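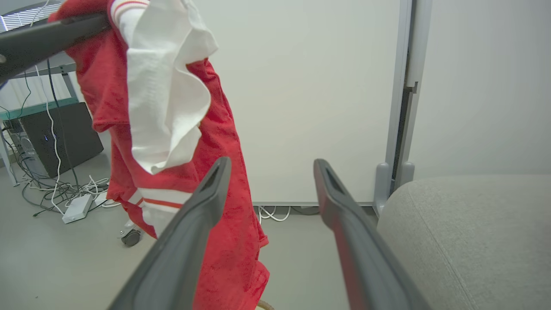 Red fabric and white cloth with an orange-red stripe.

Zutgate Property and Evidence Locker, 30-Door

The Zutgate is a pass-through evidence locker for police stations, sheriff's offices and campus security departments. Officers load items from the hallway side. Property staff take them out from inside the evidence room, so a bag never has to sit on a desk overnight.

Each door locks when it is pushed shut and can't be opened again from the officer's side. If a label was filled out wrong, the property clerk has to release it. Departments switching over from key lockers should plan a short briefing for the night shift.

Specifications
Doors: 30, in four sizes
Body: welded steel, powder coated, gray or tan
Shelf load: 30 lb per shelf
Vents: rear louvers on the large doors, for clothing and bedding
Power: none needed for the mechanical version
Warranty: 7 years on locks and hinges

The large doors take a full-size paper bag standing up. Wet clothing should go in a drying cabinet first — the vents move some air but they are not a dryer. Long guns need the Otbridge tall unit, sold separately, which bolts to either side.

Price
$2550 for the mechanical version, delivered to a ground-floor loading door. Wall trim and installation are quoted by site. Orders placed before the end of July ship with the trim kit included.

Replacement locks are stocked at our Dodham warehouse. Have the door number and the serial plate number ready when you call.

For drawings, wall opening sizes or a quote, ask for Taha Lamrani in agency sales at El Idrissi Secure Storage. The phone line opens at 8 a.m.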